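Setting Up a Kitchen Table Task for a Small Robot Arm

Part of the Gillach shared workshop build notes
Written up by Kwesi Yakubu

These notes cover the table layout, cable routing and first recordings for one arm with a two-finger gripper. They assume the arm is bolted down and moves from your teleop setup. If it doesn't move yet, go back to the wiring page.

1. Lay out the table

Use a plain white top. Dark objects and pastel ones both separate well from it, and toy food is easy to find in strong colors. Our layout has a toaster oven on the right with its door facing left, a plate with a ketchup bottle, a colander, and some toy fruit. Leave a clear path between the arm and the colander, and put the things you plan to grasp where the wrist can reach them without folding back on itself.
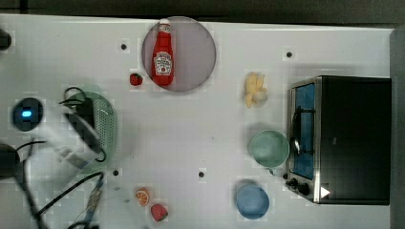 De Luca asked whether the oven has to be a real one. A toy oven works for reaching practice, but it tends to slide when the gripper pulls the handle. If you use a real one, leave it unplugged.

2. Route the cables

Run the cables along the arm with enough slack for the wrist to turn through its full range. Tie them at the forearm and leave the wrist loop free. Then do this check:

Move the wrist to both ends of its travel at low speed.
Lower the gripper to table height at the near and far edges.
Watch the loop the whole time. If it catches on a dish or goes tight, stop and retie.

We had to retie ours twice. The first time the loop was too short, and the second time it dragged over the fruit.

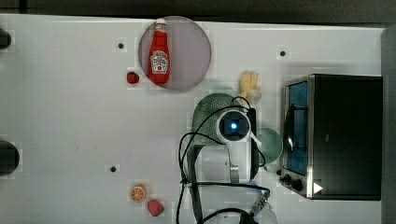
Cetik wrote in to say that hook-and-loop straps hold up better than zip ties here, because you will be redoing them every week. I agree for the forearm. At the base I still use zip ties.

3. Set the gripper limits

Set the closing force low and raise it in small steps until the gripper can lift a piece of toy fruit and hold it for 10 seconds. Soft toys need less than hard plastic. Write the value down. Set the open width a little wider than the largest thing you want to grasp, and no wider, or the fingers will knock over whatever is next to it.
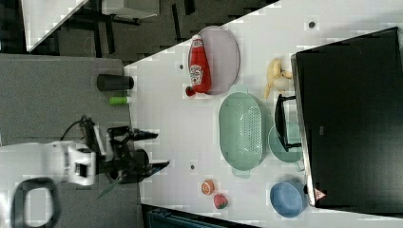

Do I need to recalibrate every time I move the table? Only if the arm's base moved with respect to the tabletop. If both moved together, run one test reach and carry on.

4. Record some runs

Start with one task and stick to it. Ours was fruit into the colander. Each run goes like this:

Send the arm to its home pose.
Put the object at its start position.
Start recording, do the task, stop recording.
Mark the run good or bad before starting the next one.

Marking as you go matters. On our first evening we left it until the end and had to watch everything again. By the end of December we had 496 runs, of which 339 were good enough to keep. Most of the bad ones were missed grasps.
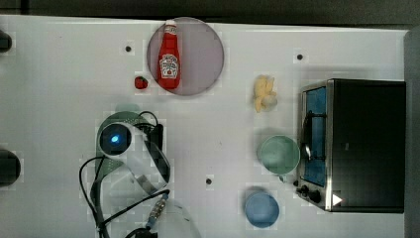 Table layout with the plate, oven and cups, gripper at lower left.

5. Pack up

Home the arm, power it off at the switch, and then unplug it. Toy fruit goes in the bin marked Follness on shelf 18. Copy the recordings to the shared drive the same night, with your initials in the folder name.

The settings file for the gripper limits is in the same folder as the wiring page. Change your own copy and leave the original as it is.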